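Setting up person-follow on the Pullow path rover

These steps are for the Pullow with the Skasier camera head, firmware 3219 or later. If yours is older, update it from the Waaka app first.

1. Charge the battery fully and fit the camera head until it clicks.
2. Park the rover on level ground with a clear stretch of path ahead.
3. Open the app, choose Follow, then Learn person.
4. Stand facing the camera with your feet apart and hold still until the app shows a green tick.

Dark clothes are fine against a pale path. Under trees they are harder work, so turn Contrast up to 17 before you start.

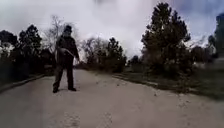

Next, set the following distance. The factory setting is 2 metres, and I leave it there on paths with a kerb. Walk off at a normal pace and try one gentle bend before anything tighter.

If the rover loses you it stops and beeps – walk back into view and press Resume. Range in the open is some 200 metres from the phone, less with hedges in the way.

The camera head is sold separately. Spare mounts come from Vundanby; ask for Catrin Gittins.

Alun Gethin, December 3, 2021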